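Home Stories Reviews Archive
Search this site...

The Trial Period

1. Morning

I signed up for the Grandus in February, on the 90-day trial, mostly to spite my sister. Two arms, one table, 2,370 a year if you keep it. The guy from Stovby set it up and told me to start small - so naturally I gave it the power strip, which I've been fighting with since I moved in!

I sat down with my coffee and watched those pointy black fingers open, one pair by the little white plug, the other right at the end of the cord.
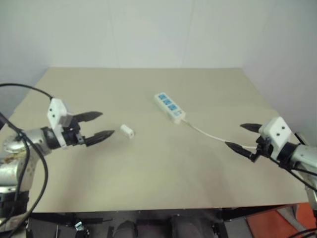
2. Evening

My sister called to ask if I'd sent it back yet. I told her I was thinking about it (I wasn't). Then I went and said goodnight to it - both arms, left one first.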